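Simulated matches deserve a real table
by Rimantas Kazlauskienė
June 11, 2021

Every spring our small league plays a season of simulated football. We set the ratings, we let the computer play both teams, and we read the result in the evening. I like this very much. But I think we are making a mistake with how we treat the results, and I want to explain why.

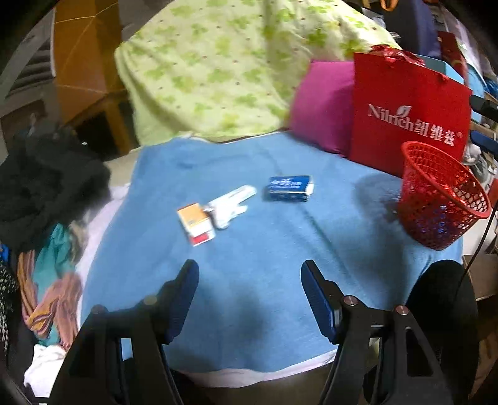
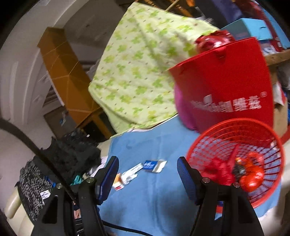
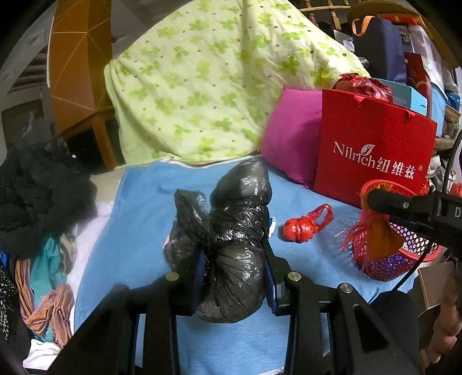

Small things on light blue cloth, and in the last picture the black plastic bags.

One match is not a result

In May the team of Stellatitz lost to Lepik by 17 points. The next day people wrote that Stellatitz has no defense and that its manager should change everything. I read 123 comments under the report, and almost all of them spoke as if we had learned something important about this team.

What did we learn? The computer played the match one time. If it plays the same match again, with the same players and the same weather, Stellatitz can win. I tried this at home with the same files. I played it seven times, and Lepik won four of them. Four from seven is a small advantage. It does not mean a bad defense.

Real football is different, because a real match can be played only once. The players are tired afterward, the people go home, and we must accept the score. In a simulation we accept one score only by habit. We copied the calendar of the real sport and we copied its unfairness too.

What I would change

My proposal is simple. Keep the evening match, with the written report and the jokes, since this is the part everybody enjoys. But give the points in the table by a longer series, played overnight. The team that wins more of the series takes the points, and the evening match stays as the show.

Some members answer that this kills the surprise. Tritonov, the weakest team by ratings, reached the final last year, and with a long series it would probably never happen. I understand this argument and I even feel it a little - I was very happy for Tritonov. For this reason I would leave the cup exactly as it is, one match and goodbye. A cup is for luck. A table should show who built the better team.

Others say it is too much work. I cannot agree. My old computer finished 1,042 matches while I was sleeping, and in the morning I had only to open one file.

The manager of Flurnonard told me he will vote against, and he is first in the table now, so I am not surprised. I will still bring the proposal before the next season starts.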